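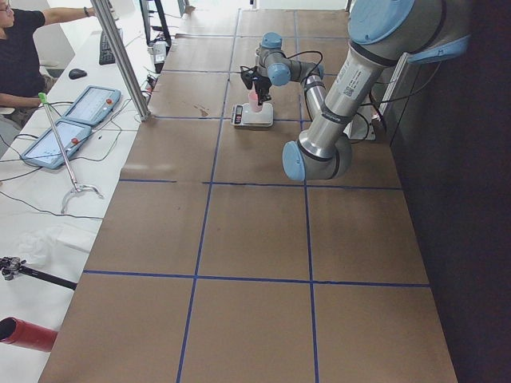
Buy the dock for the monitors you have, Ronja Amundsen says, and leave the port count for last. People come into Alemneh, the computer store on the main street in Cidton, with a screenshot of a box that has 14 holes in it, and the first thing they hear back is a question about what is on their desk.

It is a fair question. A laptop dock is a dull purchase until it goes wrong, and then it goes wrong every morning. The second screen stays black. The mouse stutters. The laptop says it is plugged in and loses charge anyway. Most of the docks that come back to Alemneh work as designed. They were connected to a laptop that could not use them, or through a cable that came with a phone.

The store opened in 2004, when a docking station was a plastic wedge that fit one model from one maker and locked onto the bottom with a lever. Those were expensive and heavy, but there was little to get wrong. If the part number matched, it worked. The change to a single small connector meant any dock could be plugged into nearly any laptop, and the shape of the plug stopped telling you much.

Last year the store took back 341 docks and hubs. The staff began writing the cause on the return slip in August, and the slips for the rest of the year make plain reading. "No video" is the most common. Under that comes "slow charge," then "gets hot," then a long tail of things like "too short" and "wife didn't like the light."

No video usually has to do with the laptop. A USB-C port may carry power, data and a picture, or only data, and the maker's mark beside it is easy to miss or isn't there at all. Amundsen suggests looking up the exact model and reading the line for each port separately. On many machines the two ports on the left do different jobs. A dock that sends video through a software driver will get around a data-only port. It works well enough for mail and spreadsheets, but it uses some of the processor, and certain streaming services will show a black window where the film should be.

Two screens add another wrinkle. Some laptops will show the same picture on both external monitors and refuse to extend the desktop across them, whatever the dock's box says. The limit is in the laptop, so a more expensive dock with the same kind of connection will do the same.

Charging is simpler arithmetic. A dock rated at 100 watts often keeps a share for itself and its ports, and passes on what is left. For a thin laptop that is plenty. A large one with a separate graphics chip may want more than the dock can give, and the battery will drain slowly under load. In that case use the laptop's own charger and let the dock handle everything else.

Heat worries people more than it should. The metal-cased models are meant to get rid of heat through the case, so they feel warm to the hand. Stand them on edge if they come with a foot, keep them out from under papers, and don't stack the laptop on top.

The store's shelf now holds three docks where it used to hold 11. The one that sells best is a Vidance unit at $169, with two display outputs, wired network and four USB ports. Furevine, the distributor, had wanted the store to take a bigger model with a built-in drive bay. Alemneh ordered 800 of the smaller one over two years and has been content with that.

Cables get their own hook by the register. A thin charging cable may carry no video at all, and a long one may drop to a lower speed. Staff test the customer's own cable at the counter if it is brought in, and they ask for the laptop too. Friday afternoon is the busy time for it, with people setting up a desk for the weekend, so mornings are better.

Returns are accepted for 30 days with the power brick in the box. The brick is the part most often left behind under the desk.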